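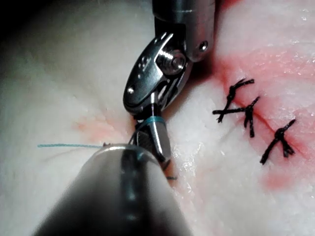

Waaka Assisted Suturing Module

The Waaka module adds automatic knot tying to a two-arm surgical system in the training and research laboratory. The surgeon chooses the place of the stitch and watches, and the arms wind the thread and pull the knot. One pedal stops everything at once.

What changes for your staff

At Mirninow, where 19 people share one bench, the long evenings of repeated knots became shorter. "My hands were finished after each session," says Brodie Costigan, senior laboratory surgeon. "Now I look more at the tissue – and I have to learn when I should take over." Assistants are still needed. They prepare thread, check each closure and write the record. Please plan 20 hours of training for each person.

Thread around the jaws

A teal-blue suture is wound around the jaws of the upper instrument, and its long tail lies to the left over the pale tissue. The three black stitches at the incision are already knotted and cut short. 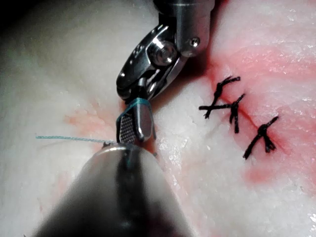 Supply and service

– Control unit, pedal and cable set
– Log memory for 300 closures
– Gemberg bench mount, ordered separately
– Spare parts sent within 48 hours

Deliveries start again in December. For a visit to your laboratory, please write to Murray Wihongi at the Mendis office.

Page updated October 27, 2020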